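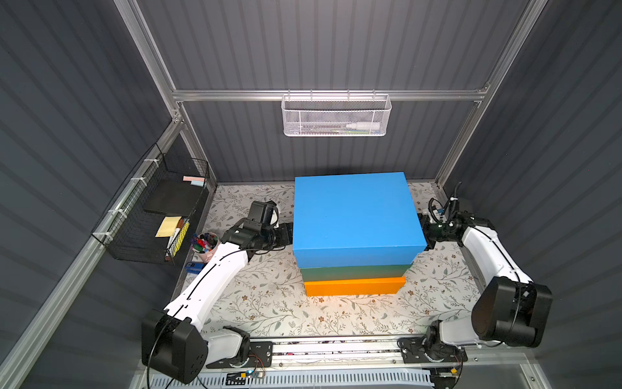
Le panier en treillis blanc, avec quelques stylos et un flacon à bout pointu.

Qui sommes-nous

Mivent est une pépinière spécialisée dans les fougères rustiques. Nous les multiplions par semis de spores ou par division, nous les élevons en godet puis en pot, et nous les vendons aux particuliers, aux paysagistes et aux jardins botaniques. Nous ne faisons ni fleurs annuelles, ni arbres, ni plantes d'intérieur.

L'entreprise existe depuis 17 ans. Elle a commencé sur une parcelle en pente au hameau de Flellano, exposée au nord, dont les maraîchers du coin ne voulaient pas. Le ruisseau la borde sur toute sa longueur et le sol y reste frais en été, sauf dans la partie haute, où nous avons fini par mettre les cétérachs et les capillaires des murailles. Les premières années, nous vendions surtout sur les foires aux plantes. La vente par correspondance a pris le dessus ensuite, et elle occupe aujourd'hui la plus grande partie de l'automne.

Ce que nous cultivons

La collection compte 435 espèces et cultivars. Elle ne figure pas en entier au catalogue : certaines plantes ne sont représentées que par un pied ou deux, et nous attendons d'avoir assez de jeunes sujets pour les proposer. En pratique, 200 références sont disponibles au fil de l'année. Les genres les mieux fournis sont Dryopteris, Polystichum, Athyrium et Asplenium. Nous avons un faible pour les scolopendres à fronde ondulée ou découpée — ce sont aussi les plus longues à trier, car un semis de spores donne des plantes très inégales.

Une fougère issue de spores passe en général deux à trois ans chez nous avant d'être vendue. Nous ne forçons pas la croissance sous serre chauffée. Les plantes hivernent dehors ou sous tunnel froid, et celles qui perdent leurs frondes partent au repos comme elles le feraient au jardin. Un pot expédié en février peut donc sembler vide. La souche est vivante, il faut attendre les crosses.

Nous ne prélevons pas de plantes dans la nature. Les spores viennent de nos pieds mères, d'échanges avec d'autres collections ou de récoltes autorisées par les propriétaires des terrains.
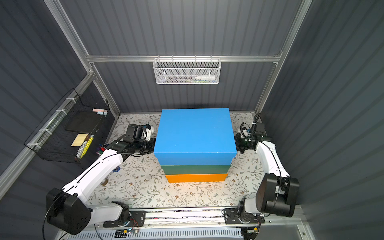 Peut-on planter une fougère au soleil ?
Quelques espèces le supportent, comme la fougère mâle en sol frais ou le cétérach dans un mur. Pour la plupart des autres, mieux vaut une mi-ombre et un sol riche en humus qui ne sèche pas en été.

Le sentier d'Abera

Depuis l'ouverture du vallon d'Abera, à deux kilomètres de la pépinière, nous entretenons un sentier de visite en sous-bois. On y voit des fougères adultes en pleine terre, ce qui aide à se faire une idée de leur taille réelle : un osmonde royal en godet ne laisse pas deviner la touffe qu'il formera. Le parcours comporte 14 stations, chacune avec une étiquette portant le nom latin, le nom français et la nature du sol. Il est fermé en juillet, période où nous manquons de monde pour l'arrosage, et par grand vent. Les chiens sont admis en laisse. Prévoir des chaussures fermées, la descente vers le ruisseau est glissante.

La lettre Zilia

Zilia est notre lettre aux clients. Elle paraît quatre fois par an et contient la liste des nouveautés, les ruptures de stock et un article de culture. Le dernier porte sur la division des polystics — quand la faire, et dans quels cas s'en abstenir. L'abonnement est gratuit, sur simple demande à la caisse ou avec une commande.

Venir ou commander

La vente sur place se fait sur rendez-vous. Les commandes sont préparées dans l'ordre d'arrivée et expédiées d'octobre à avril, hors périodes de gel.

Page mise à jour le 17 novembre 2021.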